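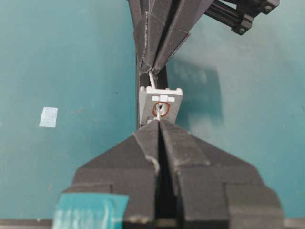

What's the best way to keep thin wire from fraying at the end before you put it under a screw?

Cut it with sharp cutters, in one squeeze, and leave the end alone until you're ready to use it. Most of the fraying I see comes from people rolling the end between their fingers while they hunt for a screwdriver.

That one came in from a reader in Willey, and it landed on a good week, as I've been up to my elbows in wire and little gray brackets since the beginning of May! Regular readers know about the Junen, my long-running tabletop project with the black rail. Well, the rail is finally at the point where small parts can go on it, and small parts are my favorite bit (my knees prefer them too, no crawling under the bench).

I bought 300 feet of wire, which was silly, but the shop in Rodley had a deal on and I have no willpower in there. It comes off the spool with a curl in it. I pull a short length straight between two pairs of smooth pliers, slowly, and then cut.

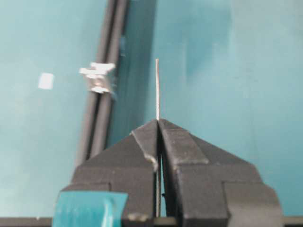 The other thing I've changed is how much I leave sticking out. I used to trim everything short to look neat, and then I'd have nothing to hold on to when I wanted to bring it up to the screw. Now I cut long and trim last. Same goes for the screws: back them out a few turns before you start, so the wire has room to slide in, then snug them down gently. Small threads in plastic will strip if you lean on them, ask me how I know.

I've also gone over to a plain colored work surface, and oh, what a difference. Silver wire on my old gray mat just vanished.
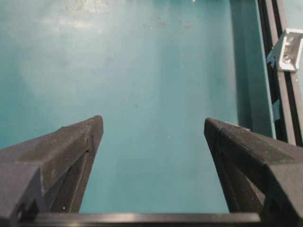 Teal, close up

Next on the list is labeling, which I keep putting off. I have 21 brackets to get through and 5 of them need their holes cleaned up first. If anyone has a label tape that stays put on small plastic parts, please write in, the Mai stuff I tried peels at the corners.

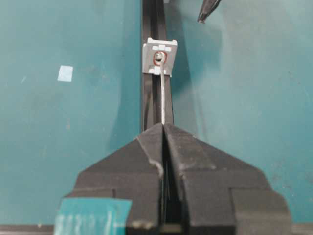
Gray bracket on the black rail, with the wire running down from the red ring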